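4.3 Wrist camera placement and finger comparison

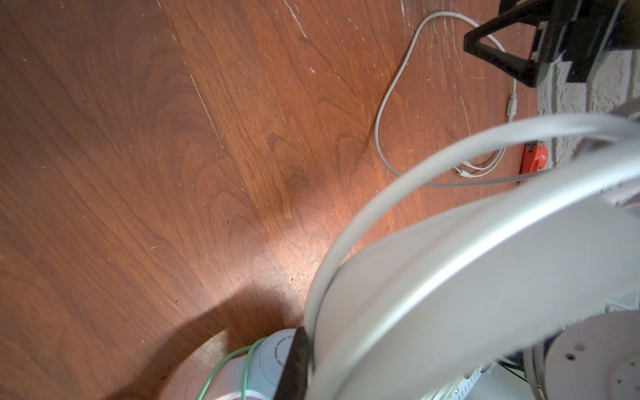
Does moving the wrist camera closer to the fingers improve grasp success on thin cables?
In our trials the closer mount helped with the final approach and hurt the search phase. The net effect on success was small with the Provex fingers and larger with the Altard fingers.

Figure 3. Wrist camera view over the wooden work surface. The light-gray cable with its inline connector crosses the upper part of the view; the gripper housing, out of focus, takes up most of the lower right, with one black finger at the bottom.

We compared two finger sets on the same arm under the same controller. The Provex fingers are rigid and narrow. The Altard fingers are slightly compliant and carry a shallow groove along the inner face. Each set was run with the camera in the near and the far position, giving four conditions. A total of 224 grasp attempts entered the analysis, divided equally among the conditions. A further 10 attempts were discarded after the arm faulted before reaching the pre-grasp pose, and these were repeated.

The near position has a cost that is visible in Figure 3. The housing blocks a large part of the lower right of the view, so a cable that passes behind it must be tracked from its visible portion alone. We masked the housing with a fixed polygon for each mount and did not attempt to fill in the masked area. The mask was redrawn whenever the fingers were changed — a step that was missed once during setup and produced a false cable detection along the rim of the housing.

Lighting was left uncontrolled. The bright patch and the broad shadow on the wood in Figure 3 are typical of the conditions the detector had to handle. Surface scratches were a more persistent problem. Where the wood is scuffed, thin pale marks have nearly the same width and contrast as a light cable, and the edge-based detector followed them in preference to the target. Adding a minimum curve length to the detector removed most of these errors. The threshold was tuned on 359 images recorded separately from the trials and was then held fixed.

Finger choice mattered most at connectors. The rigid fingers tended to close on the thicker section and push it sideways, while the grooved fingers usually centered it. On plain cable the two sets performed alike. We set the closing force to 5 N for both sets; higher values were not tested.

Amerley Antwi and Zachary Girard labeled the outcomes independently, and disagreements were settled from the joint logs. Slips after lift were counted as failures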